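# Who Decides What the Arms Learn?

15/12/2019

The fulfillment center at Kurkthorpe employs 200 people, and until this spring none of them had worked beside a robot arm. Brondari, which operates the site, began its trial in May with a single bench at the back of the returns hall. Returned goods arrive there in mixed condition. Someone has to open each item, look inside, take out anything the customer left behind, and decide whether it can be sold again. The company wishes to know how much of that work can be handed to a machine. Its employees wish to know the same thing, for different reasons.

Public discussion of automation tends to treat a job as a single object that is either kept or lost. The returns bench shows why this is a poor way to think. A returns clerk opens drawers and doors, sorts small goods, reads labels, writes up damage, and answers questions from the sales office. Some of these tasks are dull and hard on the wrists. Others require judgment that took years to acquire. A policy that does not separate the two will be unfair to the people who do both.

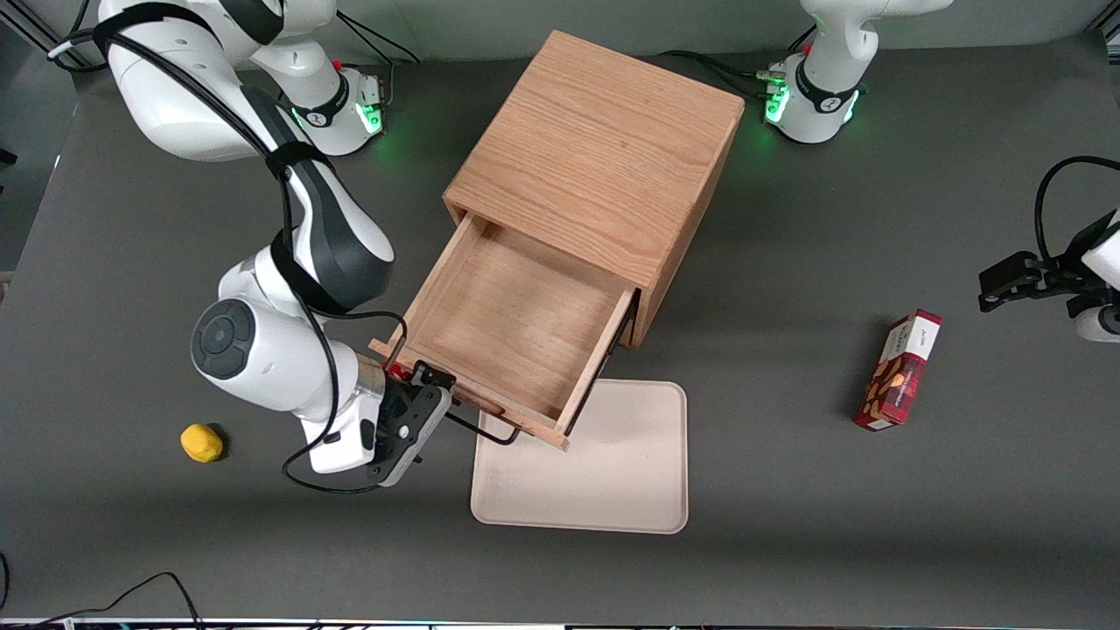 *Returns bench, Kurkthorpe: one arm grips the handle of an open cabinet drawer.*

Opening a drawer takes a person a moment and almost no thought. For the engineers from Vidine, the contractor responsible for the trial, it has been a long study in grip, angle, and force. The clerks have supplied much of the knowledge on which that study rests. They know which handles work loose, which drawers stick in damp weather, and how far a runner can be pulled before it gives way. That knowledge was never written into a job description, and at present it earns no additional pay.

This should be corrected. When a company asks its staff to teach a system that may later reduce the need for them, it is asking for a service outside the ordinary terms of employment. Eldana Tekleab, who has represented the returns staff since the trial began, has proposed that time spent advising the engineers be recorded and paid at the supervisor rate. Management has replied that such conversations are part of normal duties. The reply is not persuasive. Advice valuable enough to be requested every week is valuable enough to appear on a payslip.

A second matter is the shape of the remaining work. Four clerks were assigned to the trial, and all four report that their days have become quieter and more demanding. The simple items go to the bench, and the difficult ones go to them. A shift made up entirely of hard cases is more tiring than a mixed one, even when fewer items are handled. Targets written for the old mix should not be applied to the new one. The Weidemann site, which adopted a similar arrangement earlier, kept its old targets for a full year and lost experienced people as a result.

None of this is an argument against the machines. Repeated pulling and lifting causes injury, and an employer that can remove such work has a duty to consider doing so. The argument concerns procedure. Changes to tasks, targets, and pay should be settled with the staff before a trial is extended, and the terms should be set down in writing. Brondari intends to decide on further benches when the present contract with Vidine ends. The returns staff should have a vote in that decision, and the company should publish its reasons if it chooses to go against them.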